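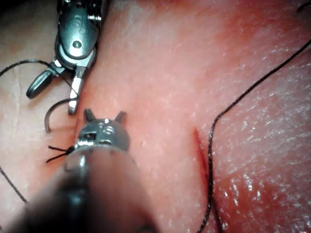
Minutes taken by Upendo Barasa, research assistant, Suturing Group

Present: Emmanuel Minja (chair), Halima Okoth, Oduor Muli, Upendo Barasa
Apologies: Salim Lema

1. Previous minutes
Agreed, with one correction. The Gultmont tissue order was placed in December.

2. Needle handover
Halima reported on the 60 trials run with the new grasp planner. The planner chooses where on the needle arc the second instrument should take hold before the first one lets go. Most failures came at the approach, when the needle and a strand of thread lay close together and the tracker took one for the other. Oduor asked whether black thread on a dark grey needle was making this worse. Halima thought so, but has not tested another colour.

Emmanuel asked that dropped needles and late releases be logged separately. Agreed.

3. Thread tracking
Oduor has rewritten the tracker to follow each strand from both ends. It copes with a long free strand beside the incision but still loses the cut tails of earlier knots. He proposed masking the tails once a knot is tied — Halima would prefer to label them by hand first. Left open until Salim is back.

4. Tidora visit
Visitors will see 3 handovers and one full stitch. No live knot tying.

5. Actions
Halima: split the failure log by type.
Oduor: send the tracker build to the Nirnville bench.
Upendo: book the bench for 4 mornings.

Meeting closed at 3 pm.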